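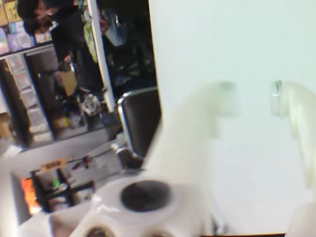

Chapter 7
Span of Control and the Shape of the Organization

7.1 Introduction

The span of control of a manager is the number of people who report directly to that manager. The term is old and the count looks simple, yet two analysts working from the same organization chart will often report different figures. One includes temporary staff and the other leaves them out. One counts an assistant who has no team as a manager because the job title says so. Before any discussion of whether a span is too wide or too narrow, the method of counting has to be fixed.

This chapter sets out that method, then considers what determines the span a given manager can handle, and finally examines how spans and layers together produce the overall shape of the organization. Readers should be familiar with the distinction between line and staff positions (Chapter 3) and with the classification of tasks by routine content (Chapter 5). The material on delegation in Chapter 6 is used from Section 7.4 onward.

7.2 Definitions

A direct report is a person whose work is assigned, reviewed and formally appraised by the manager in question. All three conditions must hold. A technician who receives daily tasks from a project lead but is appraised by a department head is a direct report of the department head for the purposes of this chapter, and the project lead is said to have a working link to the technician. Working links are counted separately and are taken up in Section 7.6.

The nominal span is the number of direct reports shown in the personnel records on a stated date. The effective span is the nominal span adjusted for working links, vacant positions and part-time hours. The two figures may differ a great deal. A manager with eight direct reports, two of whom are on long leave, has a nominal span of eight. If the same manager also assigns work to five people in another department, the effective span is likely to be the larger number.

A layer is a set of positions at the same reporting distance from the head of the organization. The head is layer one. Layers are counted downward along the longest reporting line, and the result is called the depth. Note that pay grades are not layers. Organizations with many grades may have few layers, and confusion between the two is the most frequent source of error in student exercises.

The average span is the total number of reporting relationships divided by the number of managers. In an organization where every person except the head has exactly one manager, the number of reporting relationships is equal to total headcount minus one.

7.3 An opening case: Kistmont

Kistmont supplies fittings and repair services to building contractors. It was formed when Petrauskas, a family-owned wholesaler, acquired the service branch of Fastoner and placed both under a single management. After the merger the personnel records showed 1,676 employees. The Petrauskas side had been run with wide spans, with warehouse supervisors commonly responsible for 30 people or more. The Fastoner side had small service crews, each with its own leader, and an additional layer of area managers above them.

The first proposal put to the management board was to apply a single target span to the whole company. Inese Grigaitė, then head of personnel planning, objected on the ground that the two sides did different kinds of work. Warehouse tasks were largely standard, were carried out in one building, and could be checked from daily output records. Service calls varied from one customer to the next and took place at scattered sites. A crew leader spent much of the day answering questions by telephone, and the time this required rose with each person added to the crew.

Mārtiņš Navickas, the operations director, accepted the point about service crews but questioned the need for the area managers. A review conducted in July recorded how these managers used their time. Roughly 40 percent of it went to forwarding reports and approving purchases that the crew leaders had already checked. The decisions reserved for area managers were few, and most could be moved either up or down without a change in the approval rules.

The board made no change to crew size. It removed the area layer in one region and left it in place elsewhere, so that the results could be compared. One effect had not been planned for. Two crews in the affected region had relied on their area manager to settle the sharing of vehicles, a duty that appeared in no job description. The matter passed to the regional office, where decisions took longer.

The case will be used again in Sections 7.5 and 7.7. For the present, three questions should be kept in mind. Which features of the work made the same span suitable in one unit and unsuitable in the other? Was the area layer a result of narrow spans, or did it exist for another purpose? What records would be needed to find duties of the vehicle-sharing kind before a layer is removed?

7.4 Factors that limit the span

A manager's available time is fixed within narrow limits. Part of it is taken up by the manager's own tasks, such as budgeting and outside contacts, and the remainder is available for supervision. The span that can be maintained depends on the size of that remainder and on the supervision time that each direct report requires. The second quantity is examined first.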